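Claris adds precision resistor line for power supply makers

LOSMONT, 7/17/20 - Claris, a maker of passive electronic parts, today released the Tetum series of thick film chip resistors. The series has 113 resistance values and replaces the company's older Sibiya parts, which went out of production in March.

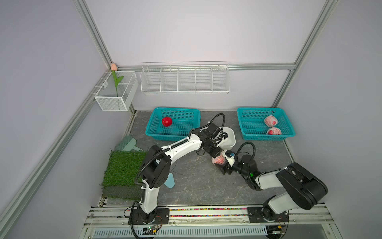
Two robot arms and a pink fruit
in white foam netting

Tetum parts are meant for current limiting, voltage dividers and feedback networks in small power supplies. They come in 9 case sizes. All of them use the same pad layouts as the Sibiya series, so existing boards do not need to be redrawn.

"Most of our customers asked for tighter tolerance at the low end of the range," said Matlala. "We started there and worked up."
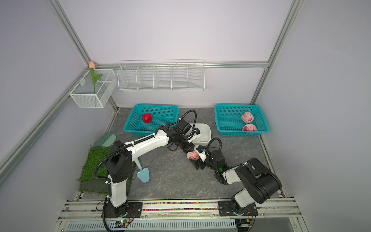

Robot arms over a marble-patterned floor

Each reel holds 1,000 pieces. Sample kits with 11 of the most ordered values are available now from the Losmont sales office. Full reels ship on normal lead times.

Data sheets list the power derating curve and the temperature coefficient for each case size. Customers with open Sibiya orders should contact their sales representative to change part numbers.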